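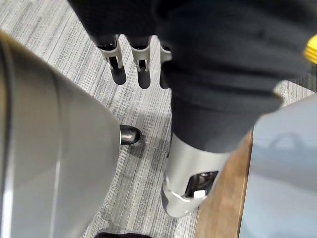

The long life of black cloth

Black is the hardest colour to keep. Any dye house will take an order for it, and most will warn you that the second wash is where the trouble starts. Cotton goes brown at the seams, wool picks up every hair in the house, and cheap polyester turns shiny at the elbows.

In Gernitz, where the river once ran dark below the mills, one dye works is still going. It handles 84 bolts a week, down from 1000 in its best years, and nearly all of that is black. Each bolt goes through the bath 5 times. The buyers are theatres, tailors and a few school outfitters who want a blazer to last from one child to the next.

The cloth known in the trade as Tenometti is the one people ask for by name. It is a plain wool twill, heavy and slightly rough, and it hangs well. It also costs more than most people expect to pay for lining a stage or making a coat — the October price list put it up again.

Looking after it is simple enough. Wash it seldom, in cool water, inside out. Dry it in the shade. Brush it before you hang it up, and leave some room on the rail so the creases can drop out overnight. A faded piece can go back to Gernitz to be dyed again, though the works asks for seven weeks and won't take anything with a zip.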